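Forum: Equipment Reviews
Thread: Mandby paired hand-held grippers, trial before purchase

Pretdale_Lab
Posted 22nd September
Our department is evaluating the Mandby paired set for recording manual tasks. The quoted price is 709 per pair, with 15 spare pads included. The trial task is to place small articles in a divided clear container. We would welcome comments from institutions that have used the set.

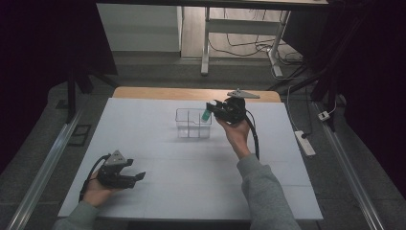 Trial task at the table, with one gripper above the container.

vodeo_user
We have operated two pairs since May. The linkage is sound and the cables have given no trouble. I recommend approval.

Saliba_Procurement
I must disagree. Our pads required replacement well before the stated interval, and the supplier declined to treat them as a warranty item. Please inspect yours before signing.

Pretdale_Lab
The inspection has been completed. One pad is torn along its upper inner edge. The brass-colored bushings raise no concern.
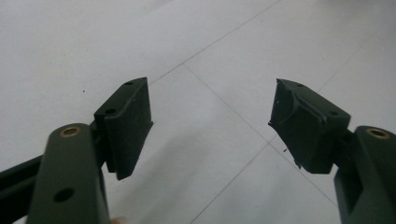 Finger pads, with damage to the right pad.

vodeo_user
Pads are consumables. Each is held by 2 screws on our sets, and a change takes very little time.

Saliba_Procurement
The cost remains. A competing set was quoted to us at 554 with a longer pad warranty. Has the department tested anything larger than a small bottle?

Pretdale_Lab
A glue stick has been added to the list of test articles. 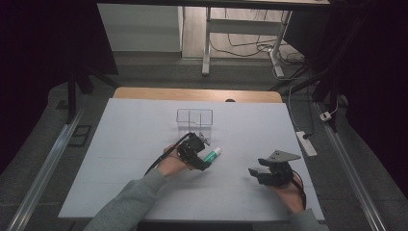 We have asked Mandby for a written statement on pad coverage and will defer the order until it is received.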